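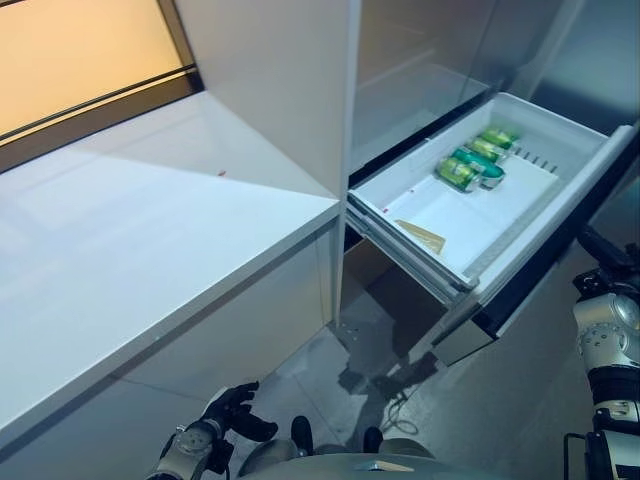
Stutarov asked first what the second hand costs, and whether a buyer could leave it out of the order and add it a year later. The purchasing lead at Marko, the kitchen services firm this interview is about, had been asked that before.

"You can leave it out," she said. "You then pay for a second installation visit and a second calibration. In our quotes the two visits came to 40 percent of the price of the hand. We ordered both."

Marko runs staff kitchens in office buildings and has been planning a purchase of two-armed robots for restocking and clearing refrigerators. The budget was approved in June. She agreed to go through the figures on condition that unit prices stayed out of print.

The plan covers 7 sites. The first draft had one robot per site, and it was cut after a review of how many hours each kitchen would use one.

"A small kitchen gives you 70 minutes of work a day," she said. "A robot parked for the rest of the day is still depreciating. So the small sites share, and we budgeted a transport case and a van slot for each move."

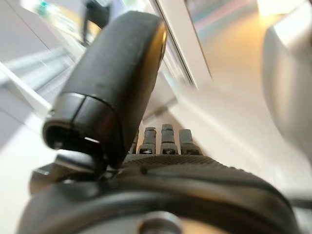 The van slot was cheap. The case was not, and the first supplier, Drillonard, quoted it separately from the padding that goes inside. She now asks every bidder for a single line that covers everything needed to move a unit from one building to another and have it working the same day.

Spare parts were the hardest item to estimate. Sukprasert, the integrator on the project, recommended holding one complete hand in stock for every two robots. Marko holds one for every three, plus a kit of cables and screws.

"Cables are a small purchase with a long lead time," she said. "If a loop catches on a drawer handle, I want the replacement on a shelf in the building. I budget them like printer toner." 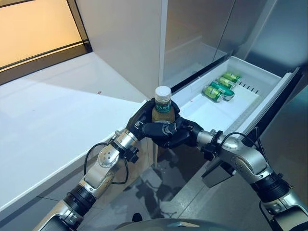

Acceptance testing has its own line in the budget, and she considers it the one most often left out. Marko wrote its tests around the products its kitchens stock and the refrigerators already installed. Vendors tend to demonstrate with a rigid box on a table at a comfortable height. Her list includes a capped plastic bottle held in both hands in front of an open drawer with cans lying in the back, a grip in which the fingers hide part of the label. That matters for planning, she said, as a site that wants labels read for stock control may need a second camera position, and a camera position has to be priced before the contract is signed.

The test sheet has 305 entries. Each one names an item, a location and a start position, and the supplier must sign it before delivery. Test time is billed at the integrator's day rate, and Marko's contract puts a ceiling on it.

Asked what she would change, she named the training allowance. It was set at two people per site and should have been three, to cover leave.

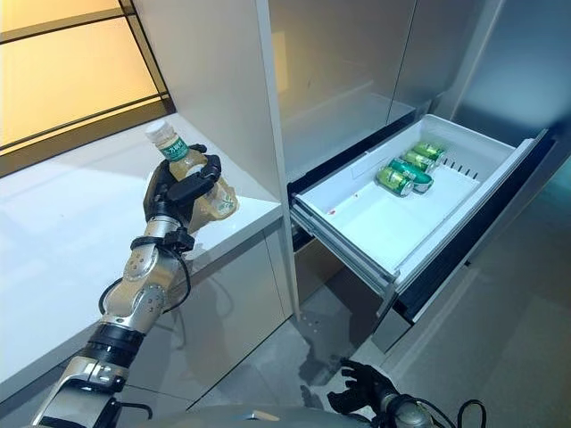 "We moved money from the contingency to pay for it," she said. "Almost all of the contingency went that way. Next year training gets a line of its own, and the contingency stays closed until the units are on site."

The maintenance contract is still open. One offer is a flat annual fee, the other is charged by operating hour with a minimum. She expects to take the hourly one for the shared units and the flat fee for the others, provided the supplier accepts two schedules under one agreement. Bids close at noon on the last working day of the quarter.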